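**Sellwood Storm Station, model 4**

Sellwood says this backyard station will tell you when a squall line is coming. It won't, at least no better than the free forecast on your phone. It measures wind, rain and pressure where you bolt it down, and it does that fairly well.

The wind cups are rated to 151 mph. We have no way to check that, and we doubt your fence post would last long enough to find out. Our tester, Nhyira Annan, ran one on the Climthorpe shore through December and trusts the rain gauge more than the wind readings.
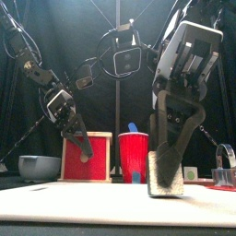

*Catalog p. 100*

The "hurricane alert" is a pressure alarm. It goes off when the reading drops fast, and an ordinary cold front can do that too. Please don't plan an evacuation around it. Listen to your local forecast office.

- Wireless range: 200 feet claimed, less through brick
- Pole and clamps: sold separately
- Batteries: not included
- App: Derkach, free for the first year, and we can't get a straight answer on the price after that

Returns are accepted if the pole clamps have not been drilled.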